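## 4. Comparing the two jaw pads on soft garments

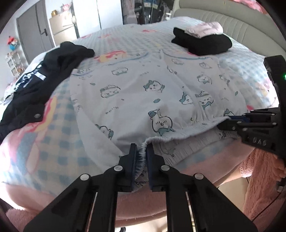 **Figure 3.** Two hand-held grippers pinching a gathered waistband, garment spread on a bed. Dark blue pads on the facing surfaces of the nearer jaws.

Section 3 dealt with rigid items and we won't go back over it. Cloth is where the two pads part company. Pad A is the stock Tultex strip, smooth, fairly hard. Pad B is the softer Avel strip, ribbed, cut to the same outline so the jaws close to the same gap. Everything else held fixed: same linkage, same trigger travel, same controller settings on the arm side. Hand-held tools for collecting, then replay on the Felulside bench arms.

### 4.1 Why waistbands

Early on we used flat towels. Too easy, both pads near ceiling, no use for a comparison. Elastic waists are harder for three reasons. The gathers mean the thickness between the jaws changes along the band, the band pulls back when stretched, and the fabric below it is thin enough to slide by itself while the elastic stays put. A grasp can look fine and be holding only the top layer. In Figure 3 the band runs between the two tools with the front edge raised, back panel visible underneath. A one-layer hold like this is what an opening task needs. A folding task needs both layers. So the same closing motion can be right or wrong depending on what comes next, and we label grasps by layer count as well as by held / dropped.

Print matters too, less than expected. Outlined drawings on white cloth give the tracker something to hold on to, but a drawing that disappears into a crease is lost and doesn't always get picked up again when it comes back out. Plain garments were worse for tracking and no different for grip. We mention it as one reviewer of the earlier draft asked whether pattern was mixed in with pad type. It isn't, garments were swapped between pads in equal numbers.

### 4.2 Procedure

Operator takes one tool in each hand. Garment laid waist towards the operator. Near jaw closes first, then the far one, then a slow spread until the band is just taut, hold, release. No regrasp allowed inside a trial; if the operator regrasps the trial is cut and logged as a drop. Rooms were ordinary bedrooms and the beds were left as they were, patterned covers, other clothes lying about. Tidying first would have made the data cleaner and the result less useful to us.

We collected 2,000 trials and kept 1,447. Most of what went out was lost to tracking faults when one tool passed behind the other, and a smaller part to trigger readings that drifted after a long session. We did not throw out trials for being ugly. 500 of the kept trials were then replayed on the arms, drawn at random within each pad and garment type.

Ahn controller on both arms throughout. The force limit was set once, on the Wednesday before replay began, and not touched after that. In hindsight it was a bit low for Pad A.

### 4.3 What happened

In the hand there is not much between them. Operators make up for a slippery pad without noticing, they squeeze harder or tilt the jaw so the tip digs in. Drop rates for A and B were close enough that we would not choose on that alone.

On the arms it is a different story. The replay has no sense of slip and follows the recorded jaw width, so whatever the operator's wrist was doing to save a bad grasp is only partly copied. Of the replayed trials 138 ended in a drop, and the greater share of those were Pad A. The typical failure: near jaw holds, far jaw creeps along the elastic as the band comes taut, cloth leaves from the tip end. Pad B creeps as well but tends to catch on a gather and stop.

Pad B has its own trouble. The ribs pick up the back panel. When the jaw goes in low, it brings both layers up more often than A, and for opening a waist that is a failed grasp even though nothing has been dropped. Lowering the approach speed helped a little. Raising the approach point helped more but then some grasps missed the band altogether. We settled on a middle height and left it there for both pads, which probably flatters neither.

Wear: Pad B ribs flatten at the tip first. Changed twice during collection. Pad A never changed.

### 4.4 Angle between the tools

Not planned as a factor, noticed by Laurier Dhillon when checking replays. Where the band runs at a slant across the workspace, as in Figure 3, the two tools come in from quite different directions, and the far one is seen side-on by the near camera. Jaw opening is then hard to read from the image and the width estimate leans on the encoder alone. Fine in the hand. On replay the far arm tended to close late, and a late close on elastic is nearly always a poor one.

We re-ran a small set with operators asked to keep both tools square to the band. Fewer late closes, but the operators disliked it and were slower, and the square pose is awkward when the garment is far across a bed. So we have kept the slanted trials in the main set and report them seperately in the appendix.

### 4.5 Choice of pad

For the folding work in Section 5 we use Pad B on both arms. Two layers are wanted there anyway, so its main fault costs nothing. For opening tasks the choice is less clear. Pad A with a higher force limit might well be enough, we have not tested it properly, and thin cloth marks easily under a hard pad. A mixed pair (B near, A far) was tried for one afternoon in May and looked no better then either pair alone. Too few trials to put a number on.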